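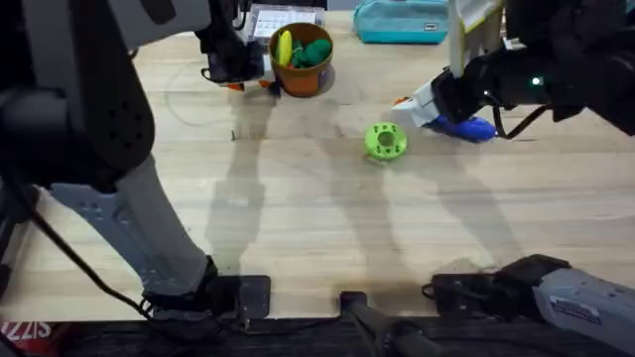 Bench 3, both arms at work. Orange cup top center, green ring center.

Two-arm bench cell: what happened to your job grades?

gantry_left
Posts: 3223
29 January 2021

We run small-batch kitting at the Preltstead site. Mixed items, low volume, sorted into containers by hand until November. Bench 3 now has two arms on a wood top. Cell software is Modomberg, planning is still done in Petchrat.

Throughput is not my question. Before the change, three people on that line were graded as assemblers. They now load the bench, clear faults and reset parts between runs. HR wants to regrade them as machine tenders, one step down. Has anyone been through this?

torquespec

Yes, at Clesness. Same argument. We logged every intervention for 15 shifts and wrote down what the person had to decide each time. Soft items were the worst. A rigid ring goes where you expect it, a bag or a piece of cloth does not. The log showed the operators were doing diagnosis, and the grade was left alone.

nullreturn

I would be careful with that. A log of interventions is also a list of things the vendor will fix. When the software improves, your argument goes away.

torquespec

It went into the grade description, so it stays until someone reopens it. That takes longer than a software update.

benchrat

Operator here, different company. The grade matters, but look at the pace too. By hand I set my own rhythm and talked to the person next to me. With the arms I wait, then I have 20 seconds to reset, then I wait again. It is less tiring on the wrists and more tiring on the head. We asked for rotation every hour and got it every two.

gantry_left

Same complaint on our side. Rotation is planned in Petchrat by shift, so hourly changes have to be entered by hand. I can raise it.

nullreturn

Are they allowed to stop the cell on their own call? If they need a lead for that, HR will say tender and HR will be right.

gantry_left

They can stop it. Restart needs a lead.

torquespec

Change that first. Train them to restart, sign it off, then talk about grades. Ours took a half-day course – mostly lockout and the recovery sequence.

benchrat

Disagree on the order. Get the grade in writing before they take on restart, or they will be doing the lead's work for tender pay.

gantry_left

Fair point. I will put both in the same request and start the log on Bench 3 with the next shift. Does anyone have a log sheet they can share?

torquespec

Sent you ours by PM. Drop the last column, it was for our old feeder.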